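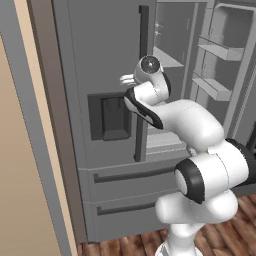
Tovlow Rooms

A collection of small architectural drawings and models for a building that can never quite be finished

Welcome, and thank you for stopping by. Tovlow Rooms began as a studio project about a disused grain exchange in an imagined river town called Hekley, and over two years of evenings and weekends it grew into something we felt other people might enjoy poking around in. You will find plans, sections, room models and a fair amount of written material, all of it free to use under the terms near the bottom of this page.

What the project is about

The old exchange at Hekley is a long brick hall with a street at one end and a canal at the other. Our question was what would happen if a town kept adding to the inside of it, one room at a time, for a hundred years, and never took anything away. Each room had to touch at least two rooms that were already there, and each had to leave a way through for whoever came next. Those were the only firm rules, and we argued about them more than you would believe (Oona still thinks a ladder counts as a way through, and the rest of us have stopped fighting her on it).

The result is a sort of indoor neighborhood. There are kitchens, a reading room, a bathhouse, workshops, a chapel without any particular religion, and a good many bedrooms that you reach by walking through somebody else's hallway. The canal end is the densest part and the part we love best.

What is in the folder

plans: one drawing per floor, at a scale of 1 to 100, with a key to the room numbers
sections: 40 cuts through the building, most of them running from street to canal
rooms: 213 room models, each in its own folder with a short text note
furniture: the shared household pieces, kept apart so that you can swap them out
stories: 10 short pieces written by Nesma Mansour, each set in a different room
extras: early sketches, rejected stairs, and the Osman stair in all its versions

Of the 213 rooms, 174 are furnished. The others are bare shells with doors and windows in the right places. We do mean to get to them, but please don't hold your breath.

How the rooms are named

Every room has a number and a nickname. The numbers follow the order in which the rooms were added to the story, so room 12 might sit right beside room 190, and that is on purpose. Nicknames are there for our own sanity. The Fulter kitchens are the four that share a single chimney on the second floor, and the Osman stair is the twisting one that links the bathhouse to the roof. If a nickname in a text note doesn't match the plan, trust the plan.

Opening the files

Drawings are PDF. Models are OBJ and glTF, and the units are meters. Start with the plans and have the ground floor open beside you while you look at the rooms, or you will get lost almost at once. Afiq Santoso built a small viewer that lets you walk from room to room through the real doorways. It lives in the viewer folder, and you only need to open the start page in a web browser. It is slow the first time and much happier after that.

Known problems

The roof over rooms 88 to 93 doesn't meet the wall on the canal side. You can see daylight through the gap in the sections, and we have grown rather fond of it.
Three doors in the reading room swing into each other.
Materials are very plain throughout. We wanted the shapes to do the talking, and we also ran out of evenings.
The bathhouse has no drains on any drawing. Kartini Sitompul has a lovely sketch of them somewhere and has promised to scan it.

Using the work

You are welcome to use anything here for teaching, for your own drawings, for games, or just for pleasure. We ask that you credit Tovlow Rooms and keep Nesma's stories whole if you reprint them. If you add a room of your own, do send it along! We plan to put together a second set in October with contributions from outside the group. The two rules above still apply.

Who made it

Amirul Entili drew the plans and most of the sections. Kartini Sitompul modeled the rooms on the lower floors, and Oona Juntunen took over from the bathhouse upward. Nesma Mansour wrote the stories and the room notes. Afiq Santoso made the viewer and sorted out the folders, which were a terrible mess before he got to them.

Last updated 11 May 2026. This round fixes the floor heights in the chapel and adds the missing key to the third floor plan.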